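Home | Kitchen & Table | Laundry | Shop Floor | Parts | Support

Gernard Bench Arm, with Two-Finger Gripper

The Gernard is a single arm with a two-finger gripper, made for light repeated work on a flat surface. It bolts to a bench or a sturdy table and runs from a wall outlet. Lemaire sells it for home workshops, small packing rooms and kitchens with the counter space to spare.

Customers ask us whether a machine can do chores yet. For a few of them it can, if the work comes to the same spot each time and the items are close to the same size. Sorting clean flatware into a tray goes well. So does moving boxed parts from one side of a bench to the other. Folding shirts is slow and needs someone nearby. We don't recommend the Gernard for glassware, knives, hot pans or anything wet.

Setup takes an afternoon. Clear the table, mount the base, then run the Tendatine teaching program on a laptop. You guide the fingers through the job by hand and the program saves the path. Four jobs can be stored at one time.

The fingers wear faster than any other part of the arm. Edges scuff and padding can tear, and a torn flap can catch on cloth or thin card. Look at both fingertips before a long run and change them as a pair.

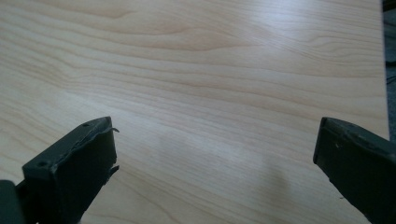

Can it clear and wipe a table without help?

Clearing works when the items are ones it has been taught and they aren't stacked. Wiping is still poor. The arm will push a cloth back and forth along a saved path, but it doesn't know if a spot has come off, and it misses the corners. Most owners we hear from wipe by hand and use the arm for putting things away.

On the shop floor the picture is somewhat better. The Drondside packing room ran one Gernard on small cartons through November and logged 1,736 picks, of which 1,055 needed no hand on the arm at all. The rest were nudged, restarted or finished by a person. Cartons with loose lids caused the most trouble. Results at home will depend on how tidy the work area is kept.

Shiny tabletops can confuse the tip sensor under strong overhead light. Turn the lamp or lay down a plain mat if the arm stops short of the surface.

In the box: arm, base plate, four mounting bolts, gripper with fingers fitted, power supply, Tendatine license for one laptop. Spare fingers are sold separately.

Price: $1,055. Orders placed by noon Wednesday ship the same week. The arm may be returned in its original carton if the base hasn't been drilled.

Related items
Gernard spare finger pair
Gernard clamp base, no drilling
Lemaire plain bench mat, gray
Tendatine second laptop license
Flatware tray for bench arms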